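Against the Green Number

Our airplane has a health score now. It came with the subscription to Sarus, which reads the engine monitor card, chews on it overnight and sends back a number between zero and a hundred with a colored ring around it. Ours has been green since the day we signed up. I've flown behind that engine for a long time and I don't trust the ring at all.

I should say where I stand before I go on. I hold a mechanic's certificate that I use mostly on my own airplane and on those of people who'll put up with me. I like engine monitors. I've argued at airport meetings for putting a probe on every cylinder, and I've looked at enough exhaust temperature plots to have opinions about which brands of probe drift. The data is fine. My quarrel is with the step after the data, where something I could have looked at for myself gets boiled down to a grade, and the grade is then treated as an inspection.

Urkdale, where we keep the airplane, has a small flying group that bought into Sarus before we did. Gwilym Pumphrey runs the schedule for it and is as careful an owner as I know. Last May he brought their score sheet to the hangar to show me. The engine had 543 hours since overhaul and it was sitting at the top of the green band. He wanted to know whether, with a number like that, they could skip pulling the lower cowl at the oil change and just drain and fill from the quick-drain.

I asked him what the number was made of. He didn't know. I didn't either, so I wrote to the company, and Cường Khương, who answers technical mail there, wrote back a polite and fairly full letter. Cylinder head temperatures, exhaust temperatures, oil pressure, oil temperature, fuel flow, manifold pressure and rpm. Seven inputs, sampled every two seconds. The weighting is proprietary. He was quite clear that the score does not replace any inspection called for by the manufacturer or by regulation. That sentence is in the terms of service too, a good way down.

Go through that list and ask what it would do with a crack. A cylinder head that has started to crack between the plug boss and the exhaust port may show you nothing in temperature until it is well along. A cracked exhaust flange shows you a gray or tan stain on the metal and, if you're lucky, a smell in the cabin. A chafed oil line shows you nothing, and then it shows you everything in a couple of minutes. An engine mount tube with rust working from the inside has no sensor anywhere near it. A loose baffle seal might move a temperature by a few degrees, which the software will happily put down to the weather.

None of that is hidden from a person with a flashlight and the cowl off. That's the part of the airplane I worry about, and the green ring has no view of it whatever.

Surfaces are hard to read, too, and I grant that. People who sell software like to point out that human inspectors miss things, and we do. A line on a casting can be a parting line, a scratch from somebody's screwdriver, a run in the paint, or a crack. I have spent long minutes at an engine case with a magnifier and a rag and still gone to get the dye. Some surfaces seem designed to defeat you.
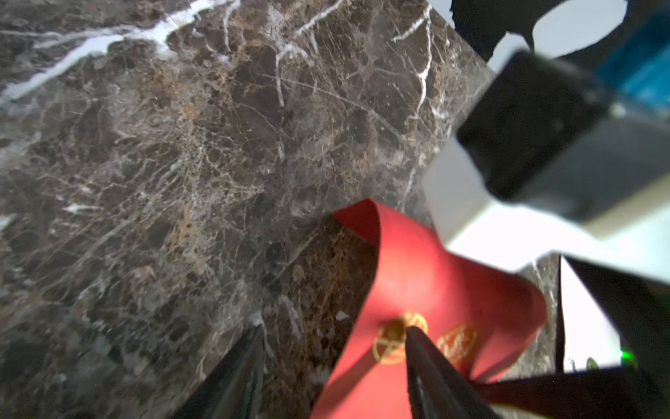

Dark brown marble with white and cream veins.

You learn to look for what a crack does and not just what it looks like. Does it carry across the edge of the boss? Does it hold oil when everything next to it wipes clean? Does it end at a hole or start from one? Rhiannon Edwards, who taught me most of what I know about this at Gadgate, used to have us clean half of a part and leave the other half dirty, and then tell her which half we would rather inspect. The class always said the clean half. She would then turn up the leak on the dirty one, where the dust had stuck to it, and make us clean it and find it again.

I can't see how to put that in a score, and I don't hold it against Sarus that they haven't. What bothers me is the sales pitch, and how quickly the people hearing it fill in the rest. The brochure says "know your engine's condition at a glance." Condition is a word with a meaning in our business. When I sign for an annual I'm signing that I have looked at the condition of a long list of things, most of them with my hand on them. A glance at a phone does not get you there.

The usual reply is that more information can't hurt. I used to say it myself. But owners have a fixed amount of worry to spend, and a fixed amount of money, and both go where the attention is pulled. Elin Maddocks, who shares a hangar row with us, chased a score that fell from the high eighties to the middle sixties over one winter. She bought probes. She had the injectors out and cleaned. She paid for a borescope of all six cylinders, which found six perfectly ordinary cylinders. In the end it was a corroded ground on the monitor itself. Over that same winter, her left brake line was rubbing on a clamp, and it was caught by her neighbor, who had dropped a pen and got down on the floor to find it.

She would be the first to say she could have found the brake line on her own. She was busy with the number.

I have heard the other side made well, mostly by Mererid Pumphrey, who is Gwilym's daughter and works on turbine fleets. Her point is that trend monitoring has saved a great many engines in her world and that I'm being a crank about a tool in its first clumsy version. On big turbines, she says, you have hundreds of the same engine, flown the same way, by crews who write things down. The baseline is real. When one engine wanders away from the pack it means something, and there is a department whose job is to go and look.

I believe every word of that. I just don't see the pack in our case. There are sixty airplanes in the comparison group for ours, according to the report. I would like to know how many of them have the same baffling, the same probe positions, the same habit of leaning on the ground, the same owner who flies to breakfast and back and lets it sit for three weeks. My guess is none. Being close to the average of a group like that tells me that I'm close to the average. It could be an average of engines nobody has had the cowl off lately.

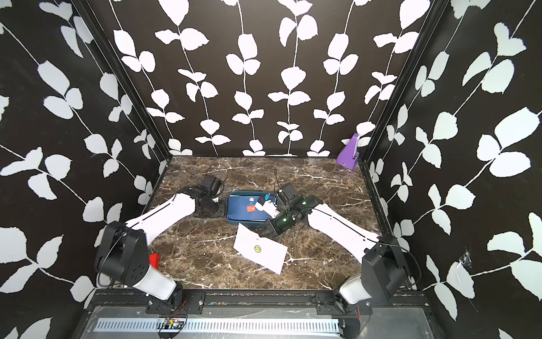
And there is no department. There's the owner, and there's the shop if the owner calls it. Mererid agreed with me there, or at least she stopped arguing and had some more coffee.

Then there is the resale business, where I expect the real damage to be done. I've already seen two airplane ads that list the score right after total time. One gave it more room than the logbooks. Gallardo, the shop across the field from us, had a buyer decline a prepurchase inspection on the strength of it. They asked him to put that in writing, and he did, cheerfully. Maybe he got a good airplane. Plenty of people who skip the inspection do, which is how the habit spreads.

I'd be easier about the whole thing if the companies would make a few changes. Publish the weighting, or at least tell us what moved the number this month. Print the list of things the score can't see, at the same size as the score, on the same page. Drop the ring. A plot of head temperatures over the last ten flights, with no grade attached, makes a person ask a question. Green makes a person put the phone back in a pocket.

Cường Khương told me in a second letter that customers had asked for the ring, and that the earlier version with plain plots had hardly been opened. I'm sure that is true. I don't think it helps his case much. If people won't look at a plot, they are not going to learn what their engine does by looking at a color, and I don't want them deciding what to leave cowled up because of it.

As for Gwilym's question, I told him to pull the lower cowl. He did, grumbling. There was nothing wrong under there except a cable tie that had gone brittle, and he replaced it and wrote it up. The score had not changed the next morning. Our own subscription runs until spring and my partners want to keep it, so we'll keep it. I've asked them to send me the raw file and leave the number off.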